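# Kulora Turn It Up, Slowly

Rommel Magbanua is already humming when he picks up the phone. It's a little after nine on a Friday morning, he hasn't had coffee, and he has a bass line stuck in his head that he's afraid of losing. "Give me two seconds," he says, and sings it into something before coming back to me.

He and Kohei Ebihara are Kulora, and if you caught their first EP you'll know why I've been bugging them for an interview. *Hutum*, the full-length that comes out in July, is even better. It's dreamy, a bit scruffy, full of nylon-string guitar and old organ sounds, and then every so often a chorus opens up and you want to put all the windows down!

The two met in a wedding band. "We did four sets a night, all covers," Magbanua says. "Kohei would sneak these weird little chords into the slow dances. The bride's aunt would be out there swaying to a diminished chord and loving it."

Ebihara, who joins the call from his kitchen, remembers it differently. "They were mistakes at first," he says. "Rommel liked them, so I kept making them."

Most of *Hutum* was written on a secondhand organ they call the Iwasaki, after the man who sold it to them. It has a key that sticks in cold weather -- the G above middle C -- and on "Porch Song" they wrote the whole melody so it never lands there. I've played that track maybe thirty times and never noticed the hole in it. Now I can't hear anything else, and I love it more.

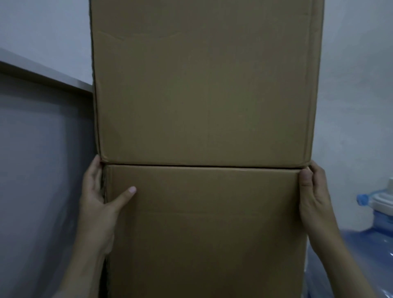 "Steltine" is the one people will talk about, though. It runs almost six minutes, it has no drums until the last third, and Magbanua sings most of it just above a whisper. I asked what the title means.

"It's a word my little sister made up," he says. "She used it for that feeling when you're in the back seat and you're pretending to be asleep so somebody will carry you inside. I asked if I could have it. She said yes, but she wanted to sing on it."

She does, too. That's her on the high harmony near the end, and it's gorgeous.

They recorded the vocals late at night, when the street outside was quiet enough, and kept a lot of first takes. Ebihara mixed the album himself and admits he had trouble letting go. "I had one song where I kept moving the tambourine up and down," he says. "Rommel finally told me to go home. I was at home."

So what about playing these songs live? The pair have only ever performed as a duo, and *Hutum* has layers and layers on it. Magbanua says they're working up stripped versions for the summer, with Ebihara switching between guitar and organ and a friend sitting in on upright bass. "Some of them are better that way," he says. "'Porch Song' got faster. I don't know why, it just wants to go."

Before we hang up I ask for the bass line from the start of the call. He sings it down the phone, Ebihara comes in a third above him, and for a few bars they forget I'm there.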